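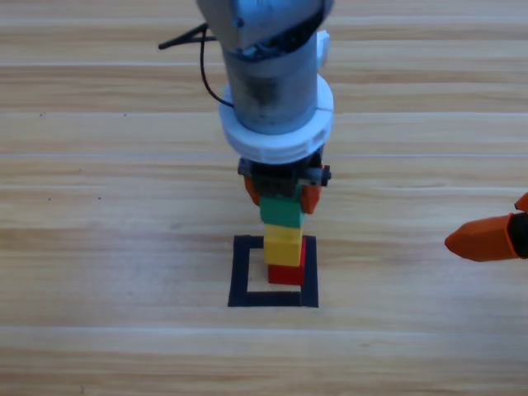 Leveling and Testing a Tabletop for Block Stacking

Filed under: Workshop & Play > Tables and Surfaces
883 shares | 433 comments

A tower of plain blocks fails for one of two reasons in most cases: the surface under it is out of level, or the blocks are out of square. Placement technique matters less than either. The procedure below checks the table first, then the blocks, then covers placement. It was written for the Zurkby solid-top table and the Ovby block set, but applies to any board-built top and any cube-shaped blocks with flat faces.

What you need

Spirit level, at least 12 inches long
Straightedge, longer than the tabletop is deep
Small try square
Feeler gauges, or strips of printer paper
Thin shims or adjustable feet
Sanding block with 220-grit paper
Soft cloth
Furniture oil, if the top is an oiled one (Montecinos clear was used here)

Step 1. Level the frame

Put the table where it will stay. Leveling done in another spot does not carry over, even in the same room. Lay the spirit level along the length of the top, near the center, and note the bubble. Turn the level end for end in the same place and read it again. If the two readings disagree, the level itself is off, and true level lies halfway between them.

Shim the low end first. Then lay the level across the width and correct that direction. Go back and recheck the length, as the second correction usually disturbs the first. Press down on each corner in turn. A leg that moves needs a thicker shim or another turn on the foot.

Step 2. Check the top for flatness

A level top can still be cupped. Solid boards move across the grain with changes in humidity, so set the straightedge at right angles to the grain and look for light underneath. Repeat every few inches. Measure any gap with a feeler gauge or with folded paper.

A shallow hollow between two seams can be left alone if a block sits inside it without rocking. A ridge at a seam cannot. Test by setting a single block across the joint and pressing opposite corners. If it rocks, mark the seam lightly in pencil.

Step 3. Take down raised seams

Wrap 220-grit paper around a hard, flat sanding block. Sand with the grain, covering a strip two or three inches wide on either side of the pencil mark so that the repair blends out. Check with the straightedge after every dozen strokes. Wipe off the dust and repeat the rocking test.

Do not sand a veneered top. If you are unsure which kind you have, look at the end of the board: on solid wood the grain lines run down through the full thickness.

Bare areas on an oiled top need a thin coat of oil, wiped dry after 15 minutes. Let it cure for the full period on the can before stacking on it. Uncured oil makes blocks grab, and it marks their painted faces. Lay used oil cloths out flat outdoors to dry; wadded cloths can catch fire on their own.

Step 4. Sort the blocks

Hold the inside corner of the try square against each edge of the block. Check two adjacent faces and one end. Sort into two groups: square, and everything else. Paint runs along an edge are a common fault and can be removed with a few light strokes on fine paper laid flat on the table.

Blocks from different makers should be measured before mixing. Grostilness blocks, for instance, came out slightly larger than Ovby in our set, and the overhang builds up quickly when the two alternate.

Step 5. Place the blocks

Set the first block fully on one board, clear of any seam, with its sides parallel to the grain. The grain lines serve as a reference for turning each later block to the same angle.

Grip each block on two opposite faces, at mid-height or slightly above. Bring it over the stack, stop just clear of the top face, and line up the edges from the front and then from the side. Lower it straight down. Release both sides at the same time; a late release on one side drags the block toward it.

Using a different color for each level makes misalignment easier to see, as the edge of the lower block shows as a colored line. Correct the offset at once. An error at the second level cannot be corrected from the fourth without unstacking.

Step 6. Recheck

Check level again after 4 weeks, and once more when the heating season starts. Tops that cup badly in January often settle back by summer, so do not sand a seasonal ridge until it has been there for a full year.

3,657 views

Tags: tabletops, leveling, solid wood, wooden furniture care, stacking blocks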